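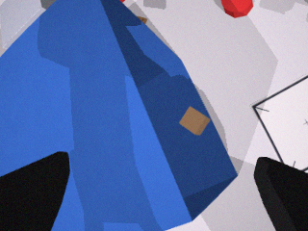 Blue, two faces, light and shade. Render with the grain left in.

I have spent most of September trying to get a dark blue to come out of an inkjet printer looking like dark blue. The job was a set of covers for Ngozi Jibrin's walking guides, nine of them, all in the same navy with a paler panel down one side. On my monitor the navy was fine. On paper it was purple. I changed the paper and it was still purple, but a flatter purple.

The cause is old and well documented. Blue on a screen is made by a blue emitter and very little else. Blue on paper is made by laying cyan over magenta, and the magenta ink in most desktop sets is stronger than it ought to be in this part of the range. When the conversion software meets a blue the printer cannot reach, it has to pick the nearest one it can. Some of the older methods of picking hold the hue angle constant in Lab, and Lab is bent in the blues. A line of constant hue in Lab, followed from a strong blue towards grey, passes through something most people would call violet. The software does its sums correctly and the answer is the wrong colour.

I printed a chart of 124 patches, all between a mid blue and near black, and read them with the old spectrophotometer I bought when the Podville print shop closed. Each patch was read twice. Readings taken straight after printing differed from readings taken the next morning by more than I expected, mostly in the darkest two rows, so I threw out the first set and started again with a full night's drying. If you are profiling on a matt cotton paper, do the same. The coated paper settled much faster.

The default profile put the navy 9 units from target. Most of that was hue and very little was lightness, which is why turning the brightness up and down had got me nowhere. With a custom profile and relative colorimetric intent it came down to 2, and I could no longer pick the print out from the swatch at arm's length. Perceptual intent gave a smoother ramp into the shadows but moved the pale panel as well, and Ngozi spotted that before I did.

A few notes on settings, mostly for me when I have forgotten all this.

Black point compensation on. With it off, the bottom of the navy closes up and any gradient there turns into a step.

Work in 16 bits until the last export. The pale panel has a slow ramp in it and banded badly at 8. Adding a little noise before the export also cures the banding, and on matt paper you can't see the noise at all.

Turn off the colour handling in the printer driver. Mine is in two places, and the second one switches itself back on after an update.

Look at proofs by the north window before four in the afternoon. Under the kitchen bulb the same sheet looks a good deal redder - the bulb is a cheap one and the ink is not kind to it.

I also tried skipping the whole business by sending the file to an outside printer. Otero quoted for 200 copies of each cover and asked for CMYK files in their own profile, which I built and sent. Their proof was cleaner in the pale blue than anything I can make here, and slightly green in the navy. I have asked them to drop the cyan by a small amount and send another. No reply yet.

The remaining problem is the spine, where the navy meets the uncoated board and looks a shade lighter than it does on the front. It measures the same in both places.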